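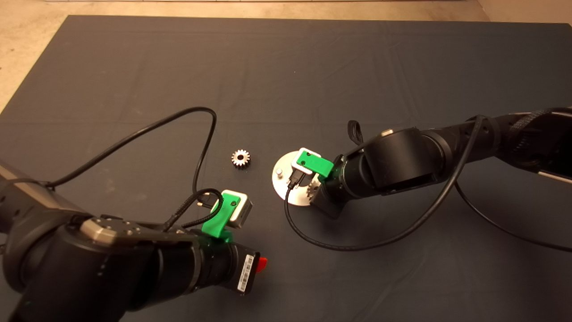

Why not bolt the plate down and be done with it, a reviewer of the first draft asked. Fair point. A clamped plate would make the pegs easier to find and most of the misses below would probably go away. But the build is meant for a home table or a shared bench, where drilling is not on, so the plate stays loose on the mat and the arms have to cope.

4.2 Gear placement on the shared bench

The task is small. Metal plate, short pegs, spur gears lying on the mat. Either arm may pick up a gear, and it has to go over its peg and sit flat. Both arms carry the same green printed bracket with the gripper module on top (Figure 3). We drew the bracket for the Makico build and printed it again for this one with thicker walls, nothing else changed. Cables are left free. We tried clips for a Saturday and took them off, they pulled at the wrist near full reach.

We recorded 110 runs in the Szénási workshop. Ten were thrown out, camera dropouts mostly, leaving 100. Of those 24 ended with a gear tilted on the peg or not on it at all. Most of the tilts came on the second gear, where the teeth have to mesh on the way down and the arm simply pushes. No force limit in this version — we should of had one from the start.

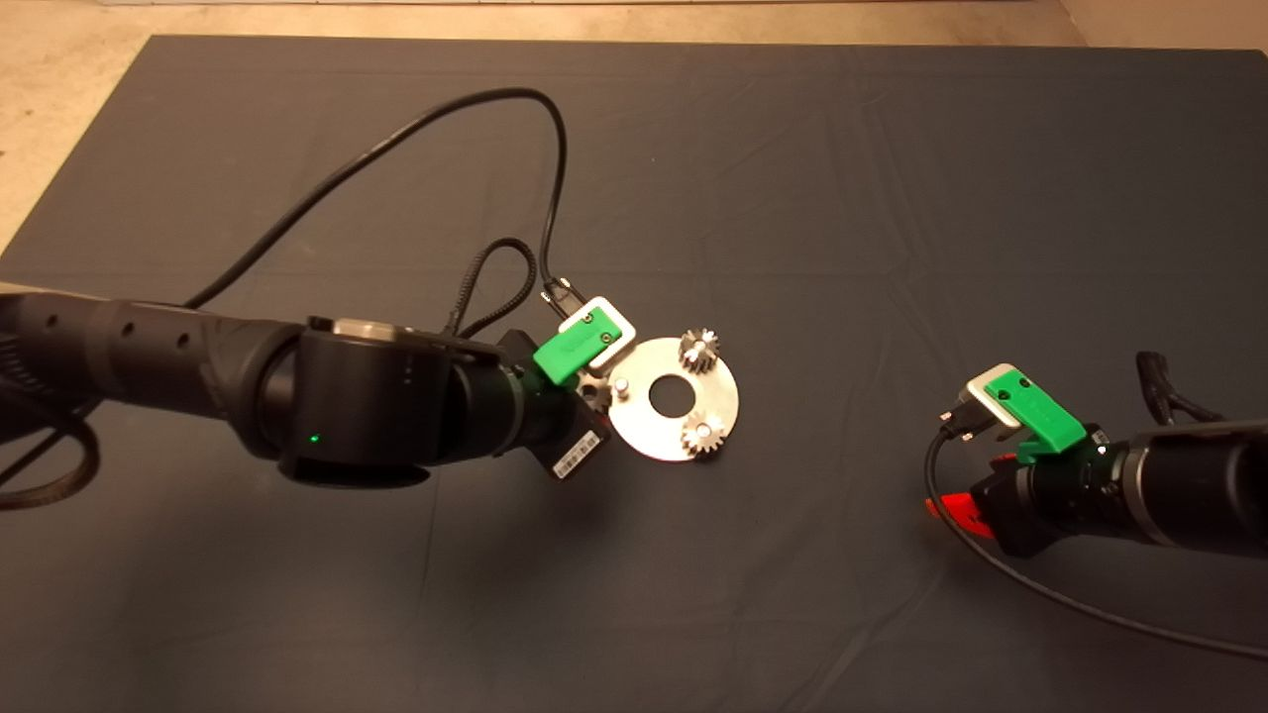

Plate shift was the other main cause. A gear landing slightly off centre drags the plate with it, and the next approach then starts from an old position. Re-reading the plate position before each pick costs a little time and we now do it every run. The Brindier controller had room for it, the older Womano board did not.
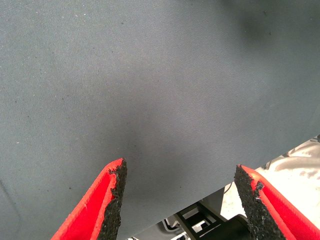 Softer pads would be the first thing to change, according to one workshop user, as small gears turn in the grip before they get to the peg. We agree in part. Softer material holds better but the gear centre wanders, and we have not yet mesured by how much. Left for the next round, along with the force limit.

Figure 3. Gear build on the grey mat. First view: both arms, plate and gears. Second: plate with gears at the left gripper. Third: wrist view, red fingers with black grip pads.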